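Notebook, February, started 9:15 am
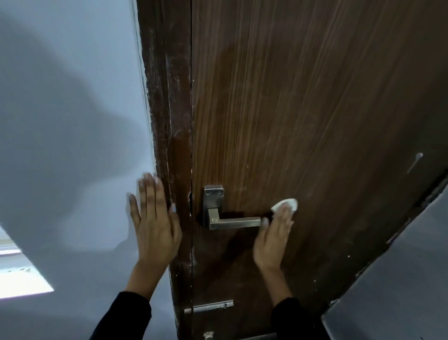
Wiping down the door next to the handle, left hand on the frame.

**Cladarness on mobile data: the sync block**

Goal for today: find out why Cladarness refuses to do a full library sync when the phone is on cellular, and get our build to allow it when the user has said yes. This has been bugging me for weeks and I finally have a clear stretch of hours, so here we go!

What we knew going in (mostly from Jerome's notes): on Wi-Fi everything syncs. On cellular, small items go through and big ones sit in the queue with the gray clock. Jerome Quiambao thought it was a size cap. Gerardo thought the app was asking the system "am I on an expensive connection?" and giving up on a yes. I had no theory, I just wanted to see the log.

**First pass**

Turned on verbose logging, put the test phone on cellular, Wi-Fi off, fresh install of build 591. Queued a mix of files, smallest first.

- Text notes: straight through.
- Photos: straight through, including a big panorama I was sure would get stuck.
- Audio: some went, some didn't.
- Video: none.

Audio was the interesting one. I sorted the stuck files by size and there was no clean line at all, a short clip stuck and a much longer one went. So a plain size cap is out (sorry Jerome). Sorted by file type, still a mess. Sorted by length of time the upload had been running when it stopped and THERE it was, every single stuck file gave up at 30 seconds. The long clip that made it was just compressed harder, and finished in time.

So it's a timer. On Wi-Fi the same request has a limit of 90 seconds and it restarts on every chunk. On cellular the limit is 30 and it never restarts. Two different code paths, which I did not expect, because the settings screen only shows one value.

**Where it lives**

Went looking in the transfer module, found nothing, got a bit lost, ate a sandwich. The cellular path isn't in Cladarness proper. It's in Drurnance, the little networking library we pulled in back when the app only sent text. It has its own idea of what a connection is and it keeps its own defaults file. Our setting gets passed in, Drurnance reads it, and then if the interface is cellular it loads its own file right over the top.

The relevant bit, from memory, so check before quoting me:

```
if interface == cellular:
 limits = load_defaults("cell")
else:
 limits = caller_limits
```

That's all it is! I laughed out loud. Gerardo came over to see what was wrong with me.

Gerardo gets half credit, by the way. There IS a check for an expensive connection, it's just in a different spot and it only decides whether to show the gray clock. It has no say in whether the upload runs.

**Trying it out**

Patched a local copy of Drurnance so it keeps the caller's limits if there are any and falls back to the "cell" file otherwise. Rebuilt, same phone, same spot by the window.

Run 1: crash on launch. I had the old library cached. Clean build.

Run 2: notes, photos, audio all through. First video got partway and stopped.

Run 3: turned on the per-chunk restart, which I'd forgotten to carry across. First video through. Second video through. Kept going until I'd done 20 videos in a row with no stops and the clock icon cleared on each one. I can't say how happy this makes me, I've been staring at that clock since last summer.

Run 4: same set, but I flipped to airplane mode partway and back again. The upload picked up from the last good chunk instead of starting over. I didn't write any code for that! It must come free with the restart logic. Want to confirm that before I get too excited about it.

**Things that still need care**

The cellular limit was presumably there for a reason, and people on small data plans won't thank us for sending their whole video library without asking. So the switch stays off by default. Gerardo suggested wording for the settings screen: "Sync large files on mobile data". Plain and clear, I like it better than my version, which had the word "unmetered" in it.

Battery: no idea yet. The phone felt warm after run 3 but I'd also had the screen on the whole time with logging running, so that tells us nothing. Needs a proper run, screen off, logging off.

Roaming: the patch treats roaming as ordinary cellular. That's wrong and must be fixed before anyone outside this room gets the build. Drurnance does know about roaming, it has a flag, we just never read it.

Also found while poking around: the Gultonon plug-in has its own copy of Drurnance, an older one. It will keep the 30 second limit no matter what we do in the main app. Jerome owns the plug-in, so I've left a note in his queue with the file path and my log.

**Next**

- Read the roaming flag, block large files when it's set, separate switch later maybe
- Battery run, screen off
- Ask Jerome if Gultonon can share our copy of the library
- Move both limits into one file so the settings screen stops lying
- Repeat run 4 with a real signal drop (the stairwell is good for this)
- Clean up my patch, the variable names are embarrassing

Patch is on the branch `cell-limits`, logs are in the shared folder under build 591. If you try it, do a clean build first or you'll get my run 1 crash. Gerardo has the test phone until he's done with the stairwell run.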